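Brokine Visitor Information Unit

Home > Products > Town and Visitor Information > Brokine

Overview

The Brokine is a free-standing outdoor map and information unit for town centres, highway rest areas, ferry terminals and regional visitor centres. It is supplied to councils, chambers of commerce and tourism associations by Plirnau, and is assembled to order at the company's Lambert works.

Each unit combines a printed locality map with a touch screen on the opposite face. The printed side shows the town centre, parking, public toilets, accessible routes and the distances to neighbouring centres. The screen side carries the same map in a form that visitors can enlarge, together with listings for accommodation, walks, markets and public transport. The two faces are independent. If power to the screen is interrupted, the printed map remains fully usable, and it can be lit from a separate supply.

The unit may be ordered with one or both faces fitted. Councils that begin with the printed face may add the screen at a later date without replacing the post or footing.

Siting

The Brokine should be placed on level ground with a clear approach on both sides. A paved area is preferred. Units intended for a road reserve require the approval of the relevant road authority, and the customer is responsible for obtaining it before an installation date is confirmed.

Screens perform best facing away from the afternoon sun. Where this is not possible, the optional hood should be ordered with the unit. It cannot be fitted on site to frames supplied without the mounting rail.

Coastal towns should specify the marine finish. The standard finish is suitable for inland locations, including alpine centres with regular snow.

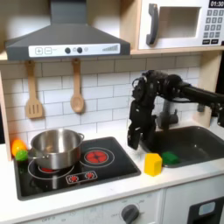 Map content and distances

Plirnau prepares the base map from the customer's own mapping data. Distances to neighbouring towns are measured by road from the unit's position and may be shown in kilometres, travel time or both. Up to eight neighbouring centres can be listed on the printed face. There is no fixed limit on the screen, although visitors are generally better served by a short list.

Place names are set according to the official register for the state, province or territory. Traditional names and dual names are included wherever the customer supplies them with written approval from the relevant community. Names are proofed twice, and a final proof is sent to the customer for signature.

Business listings are accepted in a single spreadsheet. The template is available from the Skolell account page. Listings that arrive in other formats are returned.

Updating the unit

Screen content is managed through Skolell, the online service included with every unit that has a screen. Authorised staff may change opening hours, add events and publish notices such as road closures or fire restrictions. Changes normally appear on the unit within five minutes. Printed maps are held behind a hinged panel and can be replaced by one person using the key supplied.

A new printed map is recommended whenever a street, car park or public building shown on it has changed. Artwork for replacement maps should be received by the end of November for delivery ahead of the summer visitor season in Australia. 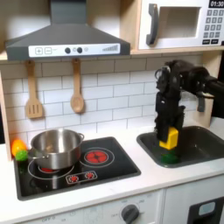
Controls on the screen face are kept large and few. Visitors using the unit include children, people wearing gloves and people who do not read English, and the layout has been set with all of them in mind. Zoom is operated by two square keys placed side by side, with no accompanying words. The style is close to that of the toy range hood shown, where a plus sign and a minus sign each sit in a grey outline on a white strip. Customers may request a darker outline at no charge. The keys are repeated at the lower edge of the screen for use from a seated position, and this second set cannot be removed from the layout.

Languages

English is supplied as standard, with French included at no charge for Canadian customers. Further languages can be added to the screen face, to a total of six. Translations are provided by the customer or arranged through Plirnau at cost.

Specifications

Faces: printed map, touch screen, or both
Frame: powder-coated aluminium
Finish: standard or marine
Colours: charcoal, forest green, off-white
Footing: bolted to concrete pad, by others
Weight: around 200 kg with both faces fitted
Power: mains supply to screen, separate supply for map lighting
Warranty: five years on frame

Options

Sun hood
Marine finish
Tactile map panel
Community notice case, lockable

Orders and enquiries

Quotations are prepared on receipt of a site plan and a completed enquiry form. Please state the number of faces required, the preferred finish and whether mains power is available at the site.

Enquiries from Australian customers should be addressed to Efe Omoregie, Regional Accounts. Enquiries from Canadian customers should be addressed to Wenceslao Gaete, who also handles replacement map artwork for all regions. Telephone support for existing units is available every day except Sunday.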